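Breltport Visitor FAQ

Quick answers for people planning a trip to Breltport and the coast up to Clillby. We get the same emails every week so please read this first, then write.

When should I come?
Late spring or early fall. Summer is fine but the harbor side fills up and the parking is a pain. October is our favorite - quiet paths, most cafes still open, rooms cheaper. Winter, bring a real coat. Half the places on the front close.

How do I get there without a car?
Train to Clindham, then the number 11 bus. Takes 37 minutes to Breltport if the bridge is clear. Bus stop is outside the station, turn left, past the bike racks. Last bus back leaves before the evening train gets in, which is dumb but there it is. Taxi or get the earlier train. 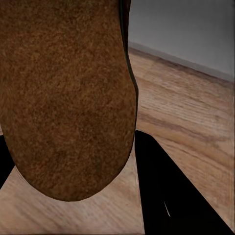

Page last changed: 04/08/2024

Can I pay on the bus?
Card yes, cash yes, but they wont break large bills. Day ticket covers the Clillby leg too. Ask for it by name, the driver will sell you two singles otherwise.

Is there parking?
Long-stay lot behind the fish market, and a small one up by the lighthouse road. The small one is 2 hours max and they do check. Overnight in the long-stay is OK if you pay at the machine before you leave the car. Camper vans have to use the field on the Clillby side.

What is there to see in one day?
Harbor in the morning, when the boats come in. Then the old rope works, then the cliff path as far as the second bench and back. If you still have legs, the Tang.

What's the Tang?
The spit of rock and sand north of town. You walk out at low tide. Seals most days, lots of birds, great views back at the town. No cafe, no toilets, no shade.

Is the Tang safe?
Yes if you check the tide board at the slipway. Be back on the town side well before the turn, the middle floods first so it looks fine from the far end when it isn't. Don't go out in fog. Shoes with grip - the weed is slick. Strollers won't make it.

Are dogs allowed?
On the cliff path and in the harbor, on a leash. Not on the Tang during nesting season, signs go up at the slipway. Town beach is no dogs in summer, the Clillby beach is fine all year.

Where should we stay?
Depends. Harbor for restaurants and noise, top of the town for views and a steep walk home. Clillby is cheaper and better for families, flat, sandy, playground right there. Clindham only if you have an early train.
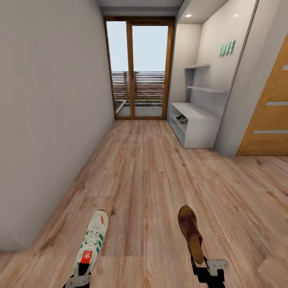

Darnell Whitcombe

Do rentals have a minimum stay?
Most want a week in summer and will do a long weekend the rest of the year. Ask about cleaning fees before you book, some owners leave them off the first price. Check-in is usually mid afternoon. If your early, leave bags at the visitor office, it's free while they're open.

Is it OK with a wheelchair?
Harbor front and the Clillby promenade, yes. Old town is cobbles and steps, hard going. Rope works has a ramp at the side door, ring the bell. The number 11 buses have a ramp too.

Boat trips?
From the inner pier, spring through October, weather allowing. Boats take 30 people and sell out on nice days. Buy at the kiosk the evening before. If they cancel you get your money back or a seat on the next one, your pick. Dress warmer than you think.

Where do we eat?
Anywhere with the day's catch chalked up outside. Kitchens close early, even in summer - don't turn up late and expect dinner. Vegetarians do better in Clindham, sorry. Bakery on the hill for lunch, go before noon.

Can I swim?
Town beach and Clillby, between the flags. Never off the Tang, the current is bad on both sides.

Is there a cash machine?
One by the post office, one in the grocery store at Clillby. The post office one runs out on holiday weekends.

Didn't find it?
Use the contact form. Replies are slow in summer.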